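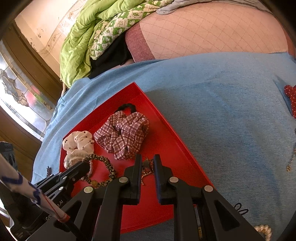

## Moriarty blanket, light blue

A plain woven blanket for single and double beds, made for Rodier by the Hureck mill. It is a mid-weight cloth, warm enough on its own from spring onwards and thin enough to go under a duvet in November.

The cotton is brushed on one side only. Most people sleep with the brushed side down and leave the smooth side showing, as crumbs and hair come off it more easily.

### Sizes

| Size | Weight | Code |
|---|---|---|
| Single | Light | 346 |
| Double | Light | 374 |

Both sizes have the same hem, stitched twice on all four sides. The double has no centre seam.

### Washing

- Wash at 40 degrees with similar colours.
- Wash separately the first 2 times. Some blue will come out in the water.
- No fabric softener - it flattens the brushed side.
- Line dry if you can. A low tumble is fine but expect slight shrinkage in the length.
- Warm iron on the smooth side.

Small pulls can be worked back through with a blunt needle. Don't cut them.

### Matching items

The Bilter pillowcase is dyed to go with this blanket but comes from a different mill, so the two blues are close and won't be identical. If you want an exact match, order the Moriarty cushion cover, cut from the same cloth.

### Delivery and returns

Blankets are sent folded in a paper band. Unwashed blankets can be returned within 30 days, with or without the band. For swatches, or to ask about cot sizes, write to Orla Keogh in the shop. Swatches are free and go out by ordinary post.

The double is out of stock until 7th February. Orders placed before then will be kept in turn.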